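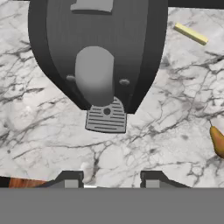 Wrist view, gripper open, coffee machine task. Kitchen scene in simulation.

# Parketti kitchen cell: arm, gripper and simulation package

Parketti is sold as a single package for teams that want to try household tasks in simulation before they pay for a physical cell. It covers one arm, one two-finger gripper and the kitchen scene. The same part list is used for the simulated and the physical version, so a budget drawn up from this page holds for both.

**What is in the base package**

- Arm model with mobile base mount
- Two-finger gripper with flat pads
- Kitchen scene with counter, cabinets, shelf and coffee machine
- Loose objects: bowls, fruit
- License for 5 seats, renewed each February

Extra seats are sold in blocks of 5. The Sorensen force sensor is a separate line and has to be ordered with the arm. It can't be added later without sending the wrist back.

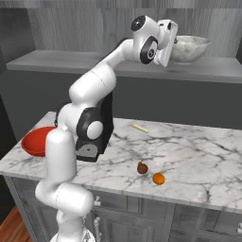
**Stelios Economou**
*Equipment Planning Lead*

Check reach before anything else. The arm has to bend over the counter and still get the gripper up to shelf height, and a base parked too close to the cabinets uses up travel in the elbow. We plan for 7 base positions per kitchen layout and drop the ones that don't work. Running 100 trials at each position takes one workstation overnight. If you only have a laptop, put a workstation in the budget.

Finger pads are a consumable on the physical gripper. Order 2 spare sets with the first purchase. Plastasetti supplies the pads we stock, and other makes need a different screw length.

| Item | Quantity | Lead time |
|---|---|---|
| Arm and mount | 1 | 7 weeks |
| Gripper | 1 | 7 weeks |
| Spare pad sets | 2 | 2 weeks |
| Simulation license | 5 seats | same day |

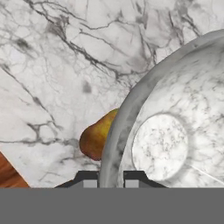 Edum Equipment Desk, Home Robotics Team

Fruit beside a bowl is a good case to run early. The rim of the bowl limits where the fingers can come down, and a wider gripper may be needed if your list is mostly large fruit. Send us the object list with the quote request and we will price both widths.

Quotes are valid through the end of the month in which they are issued. Shipping and floor anchors are quoted separately.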